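The Long Way to Open a Box
After-school robotics at Irby takes its time, and the students seem to like it that way

By four o'clock the library at Irby has mostly emptied out, and the noise has moved down the hall to the room where the robotics club meets. There are 15 students this year, a few of them veterans and a good many who joined in October because a friend did, and they are getting ready for the Jakari Challenge, a spring contest for school teams that work with two-armed robots.

The rules fit on one page. Each team gets a set of ordinary household jobs, and the robot has to do them using both hands together. Folding a cloth is one. Handling a small box with a lid is another, and if you think that sounds like the easy one - well, so did the club, back in the fall!

What makes it hard is the teamwork between the arms. One has to hold its part steady while the other does its share, and a grip that is a hair too tight will send everything skating across the table. The students keep a notebook of every try, good or bad, and when I visited they had just written down number 651. They hope to reach 1000 before they pack up for the trip to Cáceres, where the finals are being held, and somebody has promised a cake (lemon, after a vote that I'm told got heated).

I had planned to stay for 20 minutes and ended up staying until the building closed, perched on a stool and holding my breath along with everybody else.

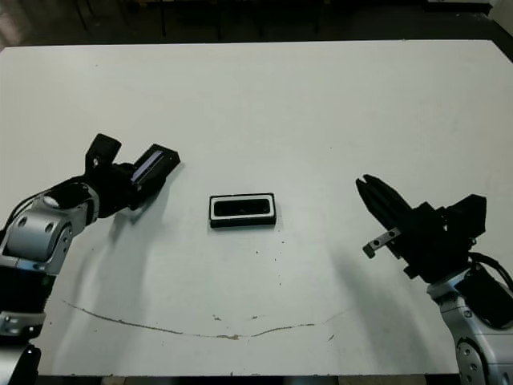
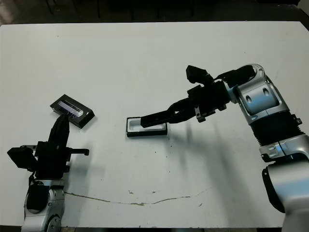 Box practice at the Irby robotics club. In the second picture, the left arm has the lid and the right arm reaches into the tray.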